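Tags: Houseplants / Gesneriads / Threads

18 May 2022. A thread on Streptocarpus and how I make new plants from one leaf. Several people asked me after the plant swap in Berkgate, and my answers there were too short. I will try to do it properly now.

First the name, as it confuses people. Streptocarpus means twisted fruit. When the seed pod is ripe it is long and thin and turned like a screw. In English the common name is Cape primrose, but it is no relation to the primrose. It belongs in the same family as the African violet.

I grow mine on an east windowsill in the back room. They get the morning sun until ten and after that only daylight. On a south windowsill in summer the leaves went pale and then brown at the edges, and I moved them in one afternoon.

The plant I will use is the one I call Cluva. It came to me with this name on a label and I have never found it in a list, so please do not write to me to ask where to buy it. The flowers are pale violet with dark lines in the throat. It flowers from March until the clocks change.

Which leaf to take? A middle one. The old leaves on the outside are tired and often have a brown tip. The very young ones are soft and they rot. I look for a leaf that is fully grown, firm and clean, and I turn it over to check for mealybug before I cut anything.

Cut it close to the base with a clean blade. I use a craft knife and wipe it with alcohol before each plant. My scissors squeeze the leaf too much, and I had more rot when I used them.

Now there are two ways. In the first way you lay the leaf on a board and cut along both sides of the middle vein, from one end to the other. You throw away the vein and you have two long halves. Each half has many small side veins which end at the cut.

In the second way you cut across the leaf, like slicing a loaf, in pieces as wide as two fingers. The middle vein stays in each piece. You get fewer babies but they are stronger at the start. You must remember which side was nearest to the plant, because this side goes down into the compost.

I make a small notch in the top side of each piece so I do not mix them up. Bram Verbruggen taught me this. He has grown them much longer than I have and he still makes the notch.

Compost: I mix Burkoneo seed compost with perlite, half and half by volume. It should be moist like a sponge that you have pressed with your hand. If water comes out when you squeeze a fistful, add more perlite.

I fill a shallow tray, make a groove with a ruler and stand the pieces in it, cut side down. They go in only as deep as they need to stand. Then I push the compost lightly against them. Not hard, the roots need some air.

For one tray I give 100 ml of water from below, wait half an hour and pour away what is left in the dish. Then the tray goes into a clear bag with a few holes. I keep it warm, near 20 degrees, in good light but never in direct sun. In a bag the sun cooks the leaves very quickly.
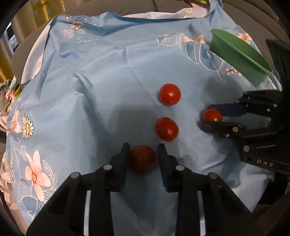 Cherry tomatoes and a green bowl on the flowered cloth.

Then you wait, and this is the difficult part for me. For four weeks you will see nothing. Please do not pull the pieces up to look for roots. I did this with my first tray, every few days, and of course it made everything slower.

Open the bag for ten minutes every second day. If a piece becomes brown and soft, take it out at once, with the compost that touches it. If only the top edge dries a little, you can leave it in peace.

After six to eight weeks there are small green ears along the cut. Each ear is a baby plant. In the beginning they look strange, as one leaf is much bigger than the other. With Streptocarpus this is normal. One of the two first leaves keeps growing and the other stays tiny. Nothing is wrong with your plant.

When the babies have leaves as long as my thumb I separate them. Some come off with good roots and go straight into a small pot. If one comes off with no roots I put it back in the tray and give it three more weeks. Most of them manage.

Small pots, please! I lost more young plants in big pots than from any other cause. The roots are fine and shallow, and a big pot stays wet at the bottom for too long. I start in a 6 cm pot and move up by one size when the roots show at the holes.

Water when the pot feels light. A thirsty Streptocarpus hangs its leaves over the side and looks as if it has died, but after a drink it stands up again the same evening. A plant with too much water hangs in the same way, and that one does not stand up. So lift the pot first, before you take the watering can.

Feeding: I begin one month after potting, with a tomato feed at a quarter of the strength on the bottle. I give it every second watering. In winter I stop completely.

A question from Nele Van Beek, who has a variegated one: will the babies be variegated too? It depends on the type of variegation, and I cannot promise anything. From my own variegated plant I got green babies, some patterned ones, and a few that were almost white. The white ones did not live.

Another question was whether seed is easier. It is not difficult, but seedlings from a hybrid will not be the same as the mother. If you want the same flower, take a leaf. If you like surprises, sow. The seed is like dust. Put it on the surface and do not cover it, it needs light.

I have one cross of my own that I keep under the name Pramanik. It is white with a yellow mark in the throat, and the leaves are shorter, so it fits on a narrow windowsill. It comes from a seedling that I nearly threw away for being slow. I am taking leaves from it this month.

One last thing about old leaves. In autumn the ends of the leaves often turn yellow and then brown, up to a clear line. The plant is making itself smaller for the winter. You can cut off the brown part just outside the line and the rest of the leaf stays green.

If your tray did something different from mine, please tell me below, with the compost you used and where it stood. I will answer in the evening, when I have finished the watering.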